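Fui ver um robô pegar em uvas

14 de novembro de 2020

A culpa é da Marlina Sopacua, que me mandou o convite com um "tu que gostas destas coisas". Eu não gosto destas coisas. Gosto de queixar-me delas, e para isso convém ter ido lá pelo menos uma vez. Assim lá fui eu ao dia aberto da Temness, que fica ao fundo da zona industrial, depois de duas rotundas iguais (dei a volta às duas, por segurança).

À entrada deram-me um autocolante com o número 21 e um café que já tinha conhecido melhores dias. Éramos grupos de 8, com hora marcada e máscara posta, e o meu incluía um senhor que queria saber, antes de mais nada, se aquilo aspirava. Não aspirava. Ficou no grupo na mesma, mas notava-se que estava ali por educação.

Quem nos recebeu foi a Urmila Mittal, que trabalha na parte das garras e fala delas com a ternura que outras pessoas reservam para os netos. Explicou que pegar numa chave de fendas é fácil, porque a chave de fendas não se ofende. O problema é a fruta. Cada peça tem o seu feitio, a casca escorrega, e quem aperta um bocadinho a mais fica com sumo. Daí os dedos moles, com gomos de um lado ao outro, que me lembraram o tubo do aspirador lá de casa. Não o disse em voz alta, para não dar esperanças ao tal senhor.

Eu esperava uma bancada de laboratório, com luzes a piscar e alguém de bata. O que havia era uma mesa redonda de vidro, um prato bege e um cacho de uvas verdes, como em casa de uma tia. O braço desceu com uma lentidão que me deu tempo para rever várias decisões de vida.

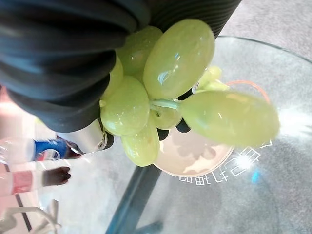
Confesso que sustive a respiração. Por uvas. Tenho uma licenciatura e uma prestação da casa, e estava ali de pescoço esticado a torcer por um cacho.

A Urmila ia dizendo que o difícil é saber quando parar de fechar os dedos, coisa que o modelo anterior, a que chamavam Menon, nunca aprendeu. O Menon foi reformado em janeiro, depois do que ela descreveu apenas como "a semana dos figos". Perguntei pormenores e mudou de assunto com grande profissionalismo.

Seguiu-se a parte das perguntas. Alguém quis saber quanto custava, e a resposta foi "depende", que em qualquer língua significa muito. Uma miúda de 7 anos perguntou se o robô gostava de uvas. A Urmila pensou no assunto mais tempo do que pensou no preço e respondeu que ainda não lhe tinham perguntado.

À saída havia folhetos e uma ficha de opinião. No campo "o que melhoraria" escrevi "o café". A Marlina, que afinal não pôde ir, quer agora que eu vá com ela à Flosemport ver uma máquina que dobra toalhas. Já lhe disse que não. Ficou combinado para as três.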